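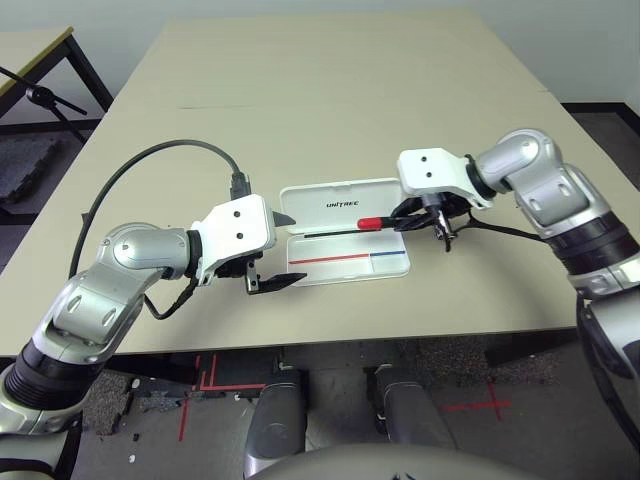
Figure 7.1 Two-arm workstation during the pen-and-case task. The right gripper holds the pen above the open case; the left gripper is open.

Chapter 7
Learning to Place: Two-Arm Handling from Demonstration

Chapter outline
7.1 The placing problem
7.2 Recording demonstrations
7.3 From recordings to a policy
7.4 Measuring success
7.5 Case study: the Closten trials

After reading this chapter, students should be able to:
explain why placing an object is often harder than grasping it;
describe how a demonstration is recorded, trimmed and labelled;
compare a policy trained on single-arm data with one trained on two-arm data;
judge whether a reported success rate supports the claim made for it.

Introduction

Chapter 6 dealt with grasping. The object stood alone on a flat surface, and a trial was scored as a success once the object had been lifted clear. Much of the early research in the field used this measure. It is simple to apply, and it allows results from different laboratories to be set side by side.

Work in a factory, clinic or office seldom ends with the lift. The object must go somewhere, and that place has a shape of its own. A pen that is to lie in a fitted case must arrive at the right height and at the right angle to the slot. An error of a few millimetres, harmless during the grasp, may leave the pen resting on the rim.

The task in Figure 7.1 is used throughout this chapter. The case is a shallow white box with a hinged lid, and its tray has one long recess. The pen is slender and black, with a red cap, and is gripped near one end. Students should note the consequence of this grip: any tilt at the fingers is magnified at the far tip. Section 7.1 sets out the geometry and derives the tolerance for a slot of given length and width.

A second arm changes the problem. It may steady the case, hold back the lid or remain clear of the work until it is needed. Each of these choices must be learned, and the two arms must not collide. The method studied here, known as the Helitz procedure, treats both arms as a single system with one stream of commands. The older Aerts procedure trains each arm separately and joins the results afterwards. Section 7.3 compares the two.

The Closten trials

The main results in this chapter are drawn from a study led by Rasa Siliņa at the Nekell laboratory. Operators guided the arms by hand controls through 480 demonstrations. On review, 2 recordings were withdrawn owing to missing joint data, leaving 478 for training. The data set was closed on 11/04/2020 and was not altered after that point.

Siliņa's group defined success strictly. The pen had to lie fully within the recess, with both grippers withdrawn, before the time limit expired. Partial placements were recorded in a separate category and were not counted towards the total. Readers will find in Section 7.4 that this decision had a marked effect on the ranking of the two procedures.

Key terms
demonstration, policy, placement tolerance, coordinated control, partial placement

Before you begin

Review the treatment of joint angles in Section 2.4 and the discussion of gripper force in Section 6.3. Students who have not met probability intervals before should also read Appendix B, as they are used without further explanation from Section 7.4 onward.

7.1 The placing problem

Let the slot have length L and width w, and let the object be a straight rod of length l and diameter d, where l is less than L and d is less than w. We assume at first that the case does not move. The rod is held at a distance a from its nearer end, and its axis makes a small angle with the long axis of the slot.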